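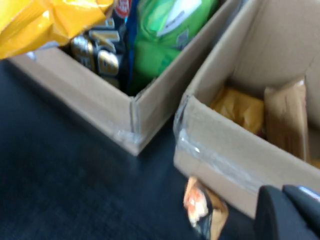 Choosing a gripper for soft packaging

Deolinda Garcia has spent most of her working life on rigid parts. When Workneh asked her to compare two grippers for moving bagged snacks between cardboard boxes, she expected the arm to be the difficult component. "The arm repeats well enough for this," she says. "A bag of crisps does not. It has a different shape each time you let go of it."

The comparison ran to 3,000 attempts, divided equally between the Jorham, a parallel gripper with stiff fingers, and the Altero, whose fingers have a softer pad. Both were fitted to the same arm and driven by the same controller. Closing speed was held constant and the force limit was set per gripper.

Kedir Bogale wrote the control software and kept the logs. He is cautious about the headline result. "The Altero completed 1,474 of its 1,500. People quote that figure and leave out the cycle time, where it was slower by 19 per cent."
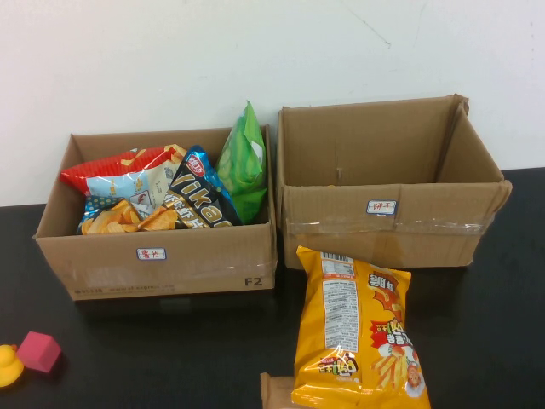 Bags lying flat gave less trouble than Garcia had expected. The air inside lifts the film, and a finger can get under the crimped end. Bags standing upright and pressed against a neighbour were harder, as the fingers need clearance on both sides. "You are asking for a gap of 9 millimetres where there is none," she says. "The Jorham pushes its way in. Sometimes it brings the next bag out as well."

Glossy film caused a separate problem for the depth estimate. Bogale tried two exposure settings on the fixed camera and kept the shorter one, accepting a darker picture in exchange for fewer highlights.

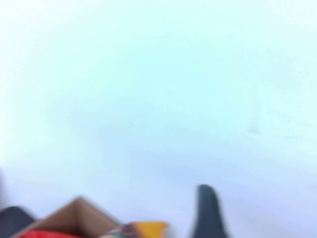
WRIST CAMERA

The wrist view was included in the comparison at Bogale's request. He uses it for the last part of the approach and discards it during fast travel. "At speed you get smear. I compute a sharpness score and the controller ignores anything under the threshold. The fixed camera carries the motion until the arm slows down."

Garcia would have preferred a global shutter unit with a shorter exposure. The Urudwood bracket does not accept one without being remade, and the new part is due in May. Until then the threshold stays where it is.

Asked which gripper she would order, she chooses the Altero for mixed bags and the Jorham for cartons. Bogale wants the pads tested for wear before he agrees.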